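折り紙の赤い一枚で作る、壁飾り用の大きな花びら(下を細く、上をふわっと)

こんにちは。前に玄関の壁飾りの話をちらっと書いたら、花びらの作り方だけ教えてほしいというメッセージをいくつかいただいたので、今回はそこだけを詳しく書きます。花全体の組み立てはまた別の回にします。長くなるので、花びら一枚だけ!

出来上がりは、下の先がきゅっと細くて、上に向かって広がる形です。片側だけ折り返しが浮いて、くるんと外へ逃げます。左右対称にきっちり作る花びらもきれいなんですけど、壁に並べるとどうしても造花っぽくなるんですよね。片側だけ遊ばせるこの形のほうが、私は好きです。

もとはMeinrad Pfisterさんの紙細工の小さな冊子に載っていた葉っぱの折り方で、それを花びらに使えるように、折り返しの幅を広くしました。冊子では定規を何度も当てるんですが、私は面倒がりなので、定規を使うのは最初だけです。

用意するもの

・赤い紙(薄手で、つやのないもの)
・定規
・はさみ
・丸い鉛筆か、細めの編み棒
・木工用のり 少し
・目玉クリップか、洗濯ばさみ
・へら(なければ爪でだいじょうぶ)

紙の話を少しだけ。最初に試したのは画用紙で、これは厚すぎました。折り目のところが白っぽく割れてしまうし、下の先をまとめるとぼてっと太くなります。次に普通の折り紙。色はいいけど裏が白いので、折り返したとたんに白が出てきて、これはこれでかわいいんだけど、今回の飾りには合わず。結局、両面とも同じ赤のTestachの薄手の紙に落ち着きました。文房具店で一束660円でした。色違いもあるので、白で作って枝に付けてもいいと思います。

つやのある紙はおすすめしません。夜に玄関の灯りをつけると、そこだけぴかっと光って、せっかくの丸みが見えなくなってしまうんです。つやなしの紙だと、浮いたところは明るい赤、奥に回ったところは深い赤、というふうに、一色の紙なのにちゃんと濃淡がつきます。これが楽しくて、つい作りすぎます。

作り方

1. 紙を切る

縦長の四角を切り出します。私のは縦が横の二倍ほど。ここは好みで変えてかまいません。縦を長くするとユリっぽく、短くするとぽってりした花になります。はさみで切るときは、紙のほうを動かすと線が揺れません。カッターのほうが得意な方はカッターでどうぞ。

紙には目があります。軽く曲げてみて、すっと素直に曲がる向きと、ちょっと突っぱる向きがありますよね。縦の折り目がきれいに入るように、横幅を丸めたときに素直に曲がる向きで切ってください。逆にすると、後で巻きを付けるときに紙がかくかくします。私はこれを知らずに一束の半分を無駄にしました……。

2. 下の中心に印を付ける

下の辺の真ん中に、爪で小さく跡を付けます。鉛筆の印は薄い紙だとけっこう残るので、爪のほうがいいです。定規の出番はここでおしまい。

3. 右側を細くする

下の印に向かって、右下の角を裏へ斜めに折ります。深く折りすぎないこと。右の辺は、上のほうはほとんどまっすぐのままで、下に近づくにつれて少しだけ内側へ入る、くらいの気持ちです。ここを大きく斜めにすると、花びらというより扇子になります(一度なりました)。

折った部分はへらで押さえて、のりを点で付けて留めます。べったり塗ると紙が波打ちます。点です、点。

4. 左側を折り返す

いちばん大事なところです。下の印を起点にして、左側を細長い三角になるように斜めに折ります。折り筋は、上の辺の左寄りから下の印へ向かって、少し右に下がっていく線になります。下はぴったり印に合わせて、上はだいたいで大丈夫。

折ったら一度しっかり押さえて、それから開きます。開くと折り筋だけが残って、左の部分がふらふら動くようになりますね。このふらふらが後で浮いてくれます。のりは付けません。ここにのりを付けてしまうと、ただの平らな三角になってしまうので気を付けて。

5. 巻きを付ける

浮かせた左側の外の縁に鉛筆を当てて、斜め外へ向かってそっと転がします。ぎゅっと巻きつけなくていいです。紙と鉛筆を一緒に指で挟んで、すーっと引き抜く感じ。三回もやれば、先が左上のほうへ反ってきます。

やりすぎると先が丸まって戻ってきてしまうので、そうなったら反対側から軽くしごいて戻してください。薄い紙は言うことをよく聞くかわりに、しわも付きやすいです。手が乾いている日は特に、爪の先が当たらないように。

6. 下の先をまとめる

平らな面と折り返しを、下の一点で重ねます。重なったところをつまんで、先が一つに見えるまで細くして、のりをほんの少し。乾くまではクリップで挟んでおきます。挟む場所は本当に先っぽだけにしてください。上のほうまで挟むと、せっかくの浮きがつぶれます。

置いて乾かすときは、寝かせるより立てたほうが形がきれいに残ります。空き瓶にクリップごと立てかけておくと楽です。私はZwahlenのジャムの瓶を使っています。朝の9時に挟んで、お昼を食べたら外すくらいのペースでやっています。

形の見方

下の先をつまんで立てたとき、下の写真のように、平らな面が上へ向かって広がり、左の細長いところが斜めに離れていれば大成功です。上の辺は切りそろえなくてもいいです。私はまっすぐのまま残すのが好きです。

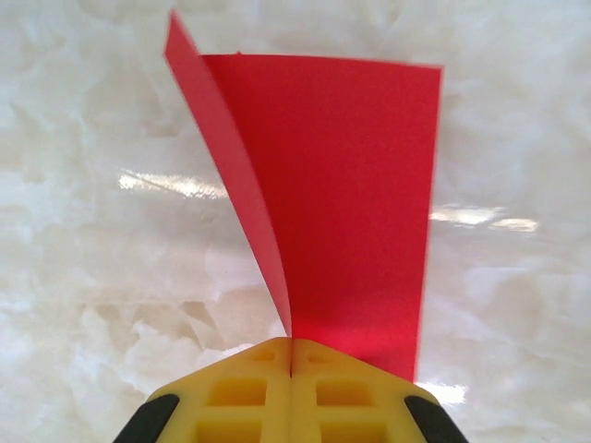

Theresia Oberholzerさんからは、左の折り返しが三日ほどで寝てしまって、壁に付けたら平らな花になりました、どうすれば保てますか、とのコメントをいただきました。湿気の多い部屋だそうで、紙は同じ薄手のものだそうです。

うちの洗面所に飾った分も、やっぱり少し寝ました。いくつか試した中で効いたのは、折り筋の内側に細い紙の帯を一本、つっかえ棒みたいに渡しておく方法です。帯は同じ赤の切れ端で作って、端を小さく折ってのりしろにします。正面からはほとんど見えません。ただ、あまり奥まで入れると折り返しが開ききって、今度は筒のようになります。筋の真ん中より少し下あたりがちょうどよかったです。

もう一つは、寝てきたら鉛筆でまた巻き直すこと。身もふたもないですが、壁に付けたままでもできるし、ほんの少しの手間です。Theresiaさん、よかったら両方試してみてくださいね。

よくある失敗

先が太くなる
紙が厚いか、3の折りが浅いか、どちらかのことが多いです。もう折ってしまった場合は、裏に回った紙の余分を先の近くだけ切り落とすと、すっきりします。表まで切らないように、間に厚紙を一枚はさんでからはさみを入れてください。

左右がねじれる
下の印から折り筋がずれています。ほんの少しのずれでも、上に行くほど大きく出ます。ただ、五枚並べる花なら、一枚くらいねじれているほうが生き生きして見えるので、私はそのまま使ってしまいます。

縁がけばだつ
はさみの切れ味です。紙用のはさみを一本分けておくといいですよ。私は長いことガムテープを切ったはさみで紙も切っていて、縁がもそもそになる理由がわからないままでした。のりの残りを拭いたら、それだけでだいぶ良くなりました。

色があせる
これは防ぎようがないかも。赤は日に弱いです。窓のそばに飾った分は、4月に作って夏の終わりにはもうピンク寄りでした。それはそれで優しい色だったので、そのまま秋まで掛けておきました。

枚数と飾り方のめやす

花一つに花びら5枚。玄関のは花を三つ、ゆるい三角に並べました。花びらの先を中心に集めて、裏から丸く切った厚紙で留めます。折り返しの向きは全部そろえてください。風車みたいに同じ方向へ流れて、目がぐるっと回る感じになります。ばらばらの向きも試したんですが、なんだか寝ぐせのような花になりました。

壁に付けるときは、はがせる粘着材を厚紙の真ん中に一つ。花びらのほうには付けません。軽いので落ちたことはないです。

余った切れ端は捨てないで取っておいてください。つっかえ棒の帯にも使うし、細く巻いて花の芯にもできます。芯の作り方は花全体の組み立てのときに一緒に書きますね。黄色の紙で作るか、同じ赤で作るか、まだ迷っているところです。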